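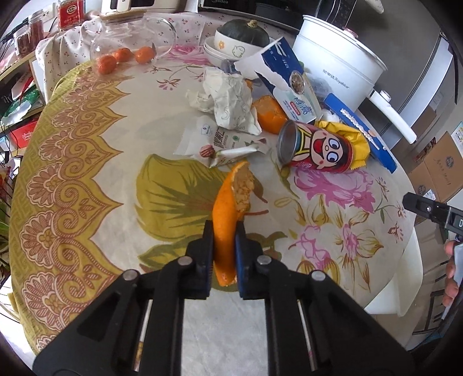
Mesa después de comer. Cáscaras de naranja, servilleta arrugada, envoltorios abiertos, y todavía ganas de seguir picando. A mí me gusta más que la mesa puesta, qué quieren que les diga.

Oksana Hrynyshyn recoge mesas ajenas desde febrero. Cobra poco, habla menos. Su método, si es que lo es: primero el papel, luego la cáscara, la loza al final. Los mandos, las gafas y las cartas del banco no se tocan.

La naranja va aparte. Ella guarda la piel gruesa, le raspa lo blanco con una cucharilla y la deja secar 2 días en un plato junto a la ventana. Después a un tarro, con azúcar. Ivar Nygård, que le alquila la habitación de arriba, la echa al té y dice que sabe a jarabe. Se la toma igual.

Envoltorios: sacudirlos en el fregadero, nunca sobre el mantel. Y menos sobre uno como este, de flores grandes rosas y cenefa verde oliva, donde una miga desaparece hasta que apoyas el codo. Los manteles estampados perdonan mucho, demasiado quizá. En Hodthorpe los vi lisos en todas las casas y se notaba quien había desayunado qué.

La calabaza encima de los cuencos, eso sí que lo discutimos. Yo la bajaría. Oksana no: mientras no haya sitio en la repisa, ahí se queda, y el día que toque sopa se baja sola. Se cuece con piel, 5 minutos más de lo que una cree, un poco de sal y ya esta.

La olla eléctrica blanca tampoco se guarda. Se usa a diario, para qué.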